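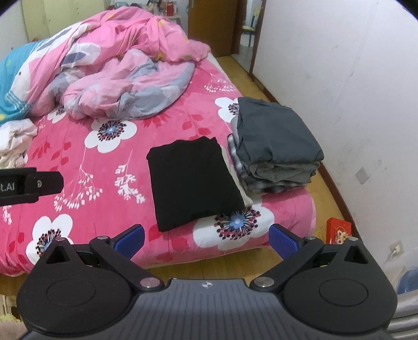 Hanne Snorradóttir wrote under my last post that a comforter should never be folded on the bed, you do it on the floor where there's room, and anyway why was I still keeping winter bedding out.

Fair. But my floor is not a place I'd put anything I plan to sleep under. So, the bed it is.

Quick one tonight, it's almost 5 and I want this done before dinner.

Status: comforter in a heap on the left. Clothes stacked on the other side, which I keep moving instead of putting away. The pink sheet stays on. I know the big white flowers are a lot, plus pink on pink with the comforter, plus the turquoise bit. Nikola says it's like sleeping inside a greeting card. I like it. Bought the sheet from Stougaard two moves ago and the blue centers on the flowers still haven't faded, so there.

What I do with the comforter, for whoever asked:

Shake it. Find the long side (I always get this wrong, always). Thirds the long way, press the air out with your forearms, then roll from the foot end. Kneel on it if you have to. Folding in squares never worked for me, it just springs open in the closet and pushes the door.

Then into a Trallow bag, the zip kind. Not the vacuum ones, I had one of those from Alunar and by November it had puffed back up and taken the whole shelf hostage.

Clothes after that. Black stuff gets its own pile becuase of lint. Anything I havent worn since we moved goes in the hall for the drop-off. I'm being strict this time. Mostly strict.

Still no decision on a lighter blanket. The one at Stostus is 107 and I can't make myself do it for something I'd kick off at 3 am anyway. If anyone has a cotton one they love, tell me, any color, I clearly don't mind clashing.

Ok the oven's beeping. Closet shelf next time, and the drawer with the pillowcases that match nothing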